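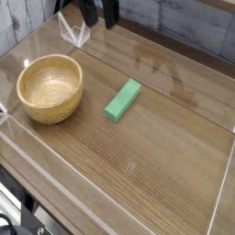 CAKUS FINISHES NEW RIVER WALL AT PLISTNESS

April 6, 2021

We've done it! The new river wall at Plistness is finished, the footpath is open again from end to end, and I am very happy to be the one writing to tell you so. I've been site manager for Cakus on this job since we put the first fence panel up in October, and if you live anywhere near the water you've probably had a leaflet from me, or a knock on the door, or (sorry) a diversion sign outside your drive.

For anyone new to the scheme, the old wall was a stone one with a brick top, built in bits over a very long time and patched with whatever came to hand. The river had been working away at its footings for years. By the time our surveyors got down there in waders you could put an arm into some of the gaps, right up to the shoulder, and the path behind was starting to dip. Nothing had fallen in, but it wasn't going to wait for ever, and a fair amount of the village sits behind it.

So we've built 356 metres of new wall, from the slipway up to Otberg Bridge. It's made of precast concrete units, 102 of them, each lowered in by crane on to a new foundation and tied back into the bank with steel anchors. The side you see from the path is faced in stone, and most of that stone came out of the old wall. We cleaned it, sorted it and put it back, and I think it looks lovely, though I'm hardly neutral.

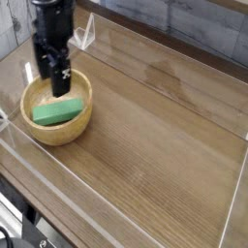 The tricky part was always going to be the foundation. The ground investigation told us to expect gravel over stiff clay, and for most of the length that's what we got. Near the bridge we found a band of soft silt, deeper than any of the boreholes had shown, and there was no way I was going to stand a heavy wall on that. We stopped, got the designers back out, and agreed to swap the shallow footing for short driven piles along that stretch. It added seven days to the programme, and we clawed most of them back later on by working two gangs from opposite ends.

Piling next to people's houses is never popular, I know. We used a press-in rig supplied by Tveit, which pushes the piles down with hydraulic pressure so you don't get the constant hammering. It's slower, and you need a good level platform for it, but the vibration monitors we'd put on the nearest cottages stayed under the limit all the way through. A couple of you came to ask what the little boxes on your walls were doing, and I enjoyed those chats very much.

We also had to keep the river happy. All the work in the channel was done behind a temporary dam of big sheet piles, one section at a time, with pumps running day and night and a settlement tank so that we weren't sending muddy water downstream. Before each section was drained we had a fish rescue, with the catch carried up in tubs and let go above the bridge. Lots of eels! More than I'd ever seen, and some of them very reluctant to be helped.

Then there was the weather. We had two spells of high water over the winter, and both times we flooded the dam on purpose, moved the plant up to the compound and waited it out. That was always in the plan, and the float in the programme was there for it, but it's still a funny feeling to watch your tidy dry excavation fill up to the brim. Cleaning out the silt afterwards was a miserable job and the gang got on with it.

The new path is wider than the old one, with a bound surface that should drain properly, and the drop at the slipway end has become a gentle ramp with a handrail. There are three new sets of steps down to the water in the places where people used to climb over anyway. We've put in ducts under the path as well, so if lighting is ever wanted it can go in without digging the whole lot up.

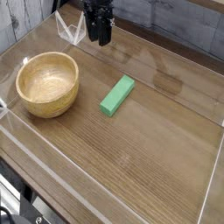 One resident wrote to us last month to say that the ramp had made the biggest difference of all, as she could now get a pushchair from the slipway to the bridge without going round by the main road, but that she would have liked a bench halfway along. I've passed that on to the design team, and there is a flat spot by the second set of steps with a decent foundation under it, so I'm hopeful.

A few people have asked about the spoil. We took 500 tonnes of old fill out from behind the wall, and once it had been tested and screened nearly all of it went back in as backfill. That kept a lot of lorries off Otberg Lane, and given how narrow it is by the chapel I was as pleased about that as anyone. The lane itself has been resurfaced where our deliveries had chewed up the edges. If we've missed a bit, do tell me.

The bank behind the path has been seeded with a wildflower mix and will look pretty bare until it gets going. Please keep off it if you can, and keep dogs off it too. The rope fence will come down once the grass has taken.
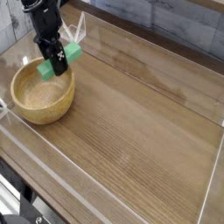 What happens next

We'll be clearing the compound in the car park over the coming weeks, starting with the cabins and finishing with the stone surfacing we laid on top. The car park will then be re-lined and handed back. There will be a few low loaders in and out to collect plant, all of them outside school run times.

After that you'll still see us now and then. The wall has survey studs along the top, small brass-coloured discs, and our engineers will be back to measure them to check for movement. Please don't prise them out. The planting and the path surface are covered by our maintenance period, so anything that cracks, puddles or dies in that time is ours to put right.

Contact

Questions, grumbles and photos of the river are all welcome. Leave a note in the box at the compound gate while it's still there, or ring the Cakus office and ask for the Plistness site team.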